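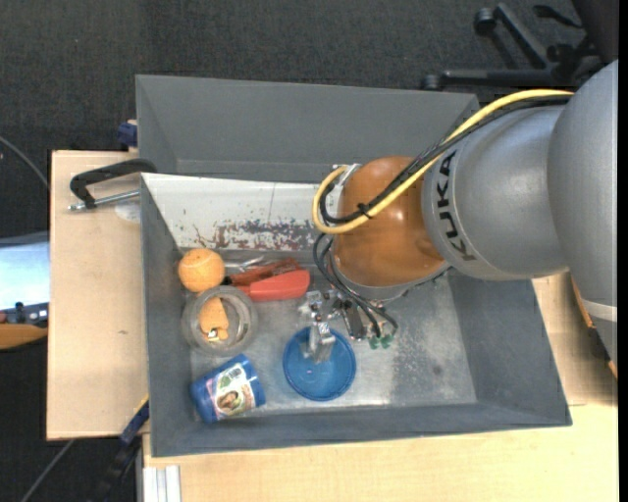 Our picking cell, KUKA arm over the gray bin

Written rules for a bin picking cell: what do you put on the page?

Kittipong Rattanakul

Good morning everybody. I am responsible for a small picking cell at Hemmin. The arm reaches into a bin, takes household objects out and we record which grasps are good. Until now two persons worked with it, and the rules were only in our heads. From May we will have students also, so my manager asks me for one page of written rules to hang beside the cell.

My draft has these points at this moment:

Speed during teaching stays under the reduced limit, 250 mm/s.
No hand in the bin when the drives are on.
The bin is held with clamps, and the clamps are checked before the first run of the day.
Objects are changed only after the person with the pendant says "stopped" in a loud voice.

I have three doubts. First, is it enough to check the clamps one time per day? Second, how do you treat the cables on the wrist? Ours are tied together and make a loop around the joint, and I do not know how to write a rule about it which a student can follow. Third, my colleague wants to permit a quick reach into the bin during automatic pause, because the full stop costs us 30 seconds each time. I do not like it, but I could not find good words to explain why.

Stovari_user

Just use a light curtain and forget the paper. We did it and it's fine.

Kanokwan Wannasri

I would keep the paper, also if you install a curtain. The curtain does not tell a student who may change the objects.

About the pause: a program pause is not a safe stop. The arm can be waiting for a signal, and when the signal comes it moves again. Please write it with these words on the page. For reaching in, the minimum should be a protective stop through the safety controller, and the restart must be a separate action made from outside of the cell, by a person who can see the whole bin. Your 30 seconds is a cheap price. If it is really a problem, put 2 sets of objects ready on a table outside, so you make fewer interruptions.

About the clamps: once per day is too few if the gripper sometimes touches the wall of the bin. We check after each contact and at each change of objects. Draw a pencil line on the table along the bin. When the bin has moved away from the line, you stop, clamp again and verify the position before you continue.

About the cables: "check the cables" is not a rule, the student will look and say yes. In our lab at Rutadmont we write three things to look for, with the arm stopped: a tie that is open or missing, a shiny or flat place on the cable jacket, and a loop which pulls tight in the farthest wrist position you use. For the last one, a trained person jogs the arm slowly to that position first, then stops it, and then you look. We repeat this every 300 cycles and write the date and initials.

One more point, you did not ask it. The 250 mm/s is a maximum for manual reduced speed. It does not mean this speed is safe beside a hand. And your page cannot replace the risk assessment of the cell. If students are coming, the assessment should be read again, as the people who use the cell are not the same anymore.

Kittipong Rattanakul

Thank you very much, Kanokwan. The sentence about the pause I will copy exactly. I will bring the new page to our meeting on Monday, together with the risk assessment, which I must admit I have not opened for a long time.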